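I get the same handful of emails most weeks, so I've put my answers in one place. I make small-batch pickles and chutneys from my kitchen and sell them through the shop and a monthly box. If your question isn't covered, write to me and I'll get back to you (slowly in June, when the gooseberries come in and I disappear for a bit).

## About the pickles

**Who makes them?**

Me, Parvathi Palaniappan, and on bottling days my cousin Vignesh, who has far more patience with labels than I do. Trorninura started as a stall with one trestle table and a lime pickle that people kept coming back for. I still make that one and it's still the bestseller, which slightly annoys me as I think the aubergine is better!

**How hot is the lime pickle?**

Hot enough that you'll want rice or yoghurt with it. I give each jar a chilli mark out of six and the lime is a four. The only six I do is the green chilli and mustard, and please do start with a tiny bit on the side of the plate. If you want something for children or for anyone who finds black pepper a lot, go for the date and tamarind, which has no chilli in it at all.

**Do I have to keep them in the fridge?**

Chutneys are fine in a cool cupboard until you open them, then into the fridge. The oil pickles (lime, aubergine, carrot) can live in the cupboard even after opening if you keep the surface covered with oil and always use a clean, dry spoon. I nag people about the spoon. A wet spoon is how you get mould, and I can't replace a jar that's had a buttery knife in it.

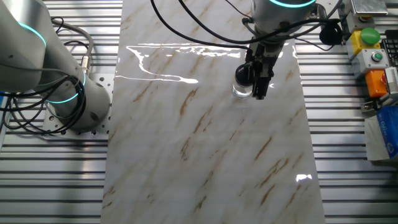
With the oil pickles you might also find the oil goes cloudy in winter. Leave the jar somewhere warmish for an hour and it'll clear by itself. No need to microwave it, and definitely don't put it on the radiator with the lid on.

**How long do they last once they're open?**

Chutneys, six weeks in the fridge. Oil pickles keep longer and I've eaten my own after months, but the date on the label is the one to go by. The coriander one is fresh and wants eating within 11 days, so only order it if you've got plans for it.

**Are they vegan? Gluten free?**

All of them are vegan. Gluten is trickier. I use asafoetida in the lime, the carrot and the green chilli, and the powdered kind is often cut with wheat flour, mine included. The others have no gluten ingredients but they're made in the same kitchen, so if you're coeliac I'd leave them be. Mustard is in nearly everything, and sesame oil is in the aubergine. It's all on the labels, in bold.

## Ordering and delivery

**How much is postage?**

Postage is worked out at the checkout by weight, and you'll see it before you pay. A box of six jars is the sweet spot, as it costs hardly any more to send than three. I send everything tracked.

**My jar arrived broken. What now?**

Oh no, sorry! Take a photo of the jar and the box, email it to me and I'll send another one. You don't need to post the broken glass back (somebody did once, very kindly, in a padded envelope, and it was a horrible thing to open). 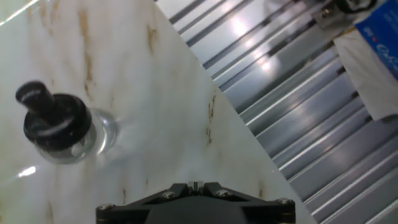 **Can I return the empty jars?**

If you live nearby, I'd love them back. Rinse them, leave the labels on if they won't budge, and drop them in the crate by the shop door. I give 33p off your next jar for each one. I can't take them by post, and I can't use jars from other makers because my lids won't fit.

**Do you do the monthly box as a gift?**

I do, for three, six or 12 months. Each box has two regular jars and one I don't sell anywhere else, plus a card with what I'd eat them with. Tell me at the checkout if there's anything the person can't stand. Solange Gill, who has had the box longer than anybody, gets no carrot, ever, and I've not slipped up yet.

**Can I buy wholesale?**

A few delis and cafés stock me already and I've got room for a couple more. The smallest wholesale order is 33 jars, mixed however you like. I don't do sale or return, sorry. Email me first and I'll send you some tasters.

## Odds and ends

**Will you share the lime pickle recipe?**

No! But I will tell you that the limes sit in salt for a good long while before any spice goes near them, and if you're making your own and it tastes bitter, it probably just needs more time. Put it at the back of the cupboard and forget about it.

**Do you run classes?**

Now and then, in small groups. You go home with two jars of your own and smelling strongly of fenugreek. Dates go out in the newsletter first, and the sign-up box is at the bottom of the shop page.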